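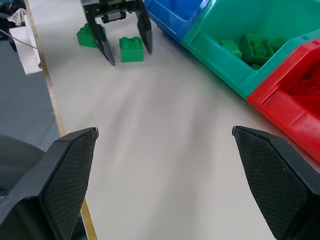 I have had the Mukora fingers on both arms since April, and on Friday I finally sat down and compared them with the Valtonen set that came before.

The task was the same for both. Pick up a building block, move it to the bin of its own color, let go. I drove the arms by hand through the Skatari controller, 15 picks per set, with the same blocks on the same table.

The Valtonen fingers have a smooth rubber face and blunt ends. They hold well once they have a block, but they are too thick to get between two blocks that sit close together. I dropped or missed 7 of the 15.

The Mukora fingers are long and come to a point, and the inner face has a fine crosshatch pattern. I missed two. Both misses were blocks lying at an angle, where one tip landed on a stud and pushed the block away. Reaching into a bin was much easier too - the narrow tips go down between the blocks in a pile.

There are things I don't like. The points flex a little if I press them into the table, and I can feel that in the controls as a small delay. The screws are also shorter than the old ones, so I had to order a bag of them from Wurkside and wait.

The wrist camera needed no changes. The new fingers take up more of the lower part of the view, but I can see both tips the whole time, and with the old set I lost one of them whenever I closed the hand.

The Mukora set stays on for now. Next I want to try the same 15 picks with the gripping force turned down.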